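Pichler drops the word "organizer" from its workshop boards and asks buyers to be pickier

JATITZ, October. Pichler, the small workbench supplier in Jatitz, is putting its white dotted work panel back on sale this month with a shorter list of promises. The old packaging said the panel would "transform your workspace." The new packaging says it is a white panel with a grid on it.

The change follows a trial at the Brirnorwood hobby workshop, where members used the panels on their benches for one season and were asked to write down what bothered them. They had plenty to say. Glare came up more than anything else. The finish is easy to wipe but it throws light back at you, and anyone working under a strong lamp will see a bright streak wherever they happen to be looking. Pichler had called this "a premium sheen." It will now be listed under drawbacks.

"I have bought a lot of things that were going to make me tidy," said Janka Gajdoš, who runs the Brirnorwood workshop. "I am still waiting. A grid gives you something to line a board up against, and I'll grant it that. If you never put the chisels away before, dots won't make you do it."

Members also tested the idea of drawing tool outlines straight onto the surface, so that each item would have its own marked spot. Pichler's catalog used to show this as a finished system with every shape filled. At Brirnorwood the outlines went on in the first week and the tools wandered off them by the second. A few people kept drawing new ones. The company has taken the staged photo out of the catalog and will sell the panel without the outline stencil set, which cost extra and which most of the trial group left in its bag.
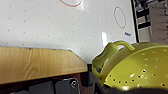 White dotted panel with red outlines, and a wooden board with an angled corner.

Gizella Barta, product manager at Pichler, said the rewrite was overdue. "Our own claims sheet had the word 'effortless' on it. I asked what effort we had measured and got no answer, so it came off. We would like to sell fewer of these to people who don't need one."

The trial did turn up some points in the panel's favor. Small dark parts are easier to find against white than on an old stained bench top. Several members who cut angled corners on boards said they liked having straight rows nearby as a rough check by eye, though all of them still reached for a proper square before cutting. Pichler agrees with them and will say so on the label. The dots are not a measuring tool and should not be used as one.

Pichler makes no claim that the panel will protect a bench from saws, glue or hot tools. An earlier leaflet hinted that it would. Customers who bought on the strength of that leaflet can return a panel in any condition within 30 days of writing to the company, and they do not have to give a reason.

The first run under the new label is limited to 2000 panels. If they sell slowly, Barta said, the company will take that as information and will not answer it with a discount campaign.

Brirnorwood will keep its panels for now. The workshop's main bench dates from 1885 and has managed without a grid for most of that time, Gajdoš noted, and she has declined to have anything screwed to it. The panels sit on the newer benches, where members may use them or stack lumber on them as they like.

Visitors can look at the panels in use at the Brirnorwood open workshop on Sunday. There will be no demonstration and no show price. Bring a board and try one.

Press contact: Gizella Barta, Pichler, Jatitz. Sample panels are available to reviewers on request and do not need to be sent back. Pichler does not ask to see reviews before they run.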